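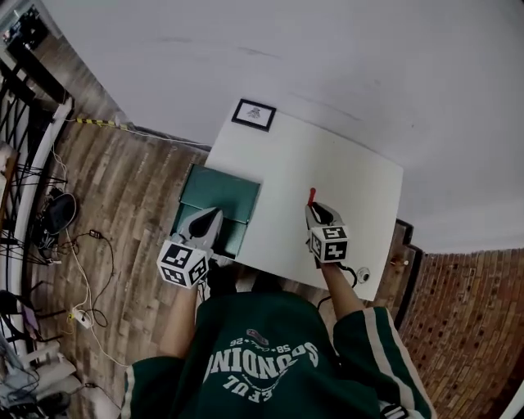 Session 4: Taking over a team you didn't pick

Course: Leading Without the Loudspeaker
Notes by Ruba Tannous, revised 16 Jun 2025

Welcome back! Last session was all about feedback, and I loved the arguments it started (keep them going on the class list, please). Now we move to my favorite topic in the whole course: the first weeks after you become the boss of people who were there before you.

Read the Kestden case before you read these notes if you can. If you can't, the short version follows.

The Kestden case in short

Munther Awwad was promoted to run the customer support department at Kestden, a company with 2,298 employees. His department had 78 of them, split across two floors. He had come up through purchasing and had never answered a support call in his life. His predecessor, Teodor Wasilewska, had held the job for 9 years and was very well liked.

Munther started in February. On his first morning he sent out a long, cheerful email with a new shift plan attached. He had worked on that plan for weeks and it was a good plan, on paper. By lunch two of his team leads had asked for a meeting, and a third, Shadi Hattar, had quietly gone back to using the old schedule.

I adore this case because everyone in it is reasonable. Munther wanted to show energy. The leads wanted to be asked. Shadi had people with school pickups and bus times to think about, and the old schedule was the one that worked around them.

What a new leader inherits

Some of it is written down: budgets, job titles, open positions, contracts. You can get through that pile in a few evenings.

Then there's everything else, and this is where it gets fun! Who covers for whom. Which rule everyone ignores, and with whose blessing. The promise your predecessor made in a hallway two summers ago. The person with a modest title whom everyone checks with before they say yes. 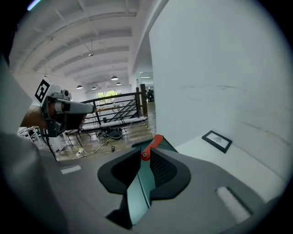
You find these things out by asking, and you usually have to ask more than once, in more than one way. "Is there anything I should know?" gets you a polite no. "What were you hoping the last person would get to before he left?" gets you twenty minutes and sometimes a drawing on a napkin.

Questions worth borrowing

These come from Hadi Saliba's guest talk, with my wording in a few places:

What do you do here that isn't in your job description?
What would you hate to see changed?
What have you already tried to fix?
Who should I talk to next?

The last one is gold. Write down the names, and notice when the same name keeps coming up. Munther finally did this in his third week and heard Shadi's name from nearly everyone. He'd had Shadi down as a problem!

Listening has a deadline

Please don't come away thinking you should spend half a year nodding. Teams get nervous when a new leader only asks and never answers. Hadi suggests telling people up front how long you'll be listening and what they will hear from you at the end of it. He used 25 working days when he took over at Hendeseck. Shorter is fine for a small group.

While you listen, it's a great idea to fix one small annoying thing. Munther got rid of a weekly report that took each lead most of an afternoon and that he could find no reader for. Small, but people talked about it for months, and it bought him patience for the shift plan, which came back in the spring with a lot of Shadi's handwriting on it.

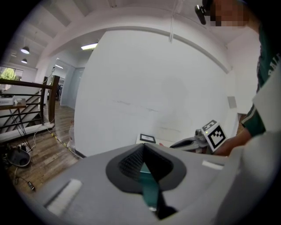

Page 3

Talking about the person before you

Keep it short and keep it kind. If your predecessor was loved, you lose by competing. If your predecessor was disliked, the jokes will come your way soon enough, and joining in tells your team how you'll talk about them. Munther invited Teodor to lunch and asked which decisions he would take back. I think that was brave of both of them, and the answers shaped the whole first year.

Where we disagree

Students split every year on whether Munther should have withdrawn the shift plan on day one or defended it and adjusted as he went. I lean toward withdrawing. Hadi leans the other way and makes a terrific argument for it: a leader who folds by lunch teaches the team how to get the next thing folded. Come ready to pick a side and then, halfway through, to switch.

For next session

Read the Haddad case, both parts. Part two is written from the assistant manager's point of view and contradicts part one in several places, so mark them as you go.

Interview someone who got a new boss in the last couple of years. Use at least two of Hadi's questions, changed to fit. One page of notes is plenty, and bullet points are fine.

Groups working on the Sketano project: bring your stakeholder map, even if it's a mess. Messy maps make the best discussions!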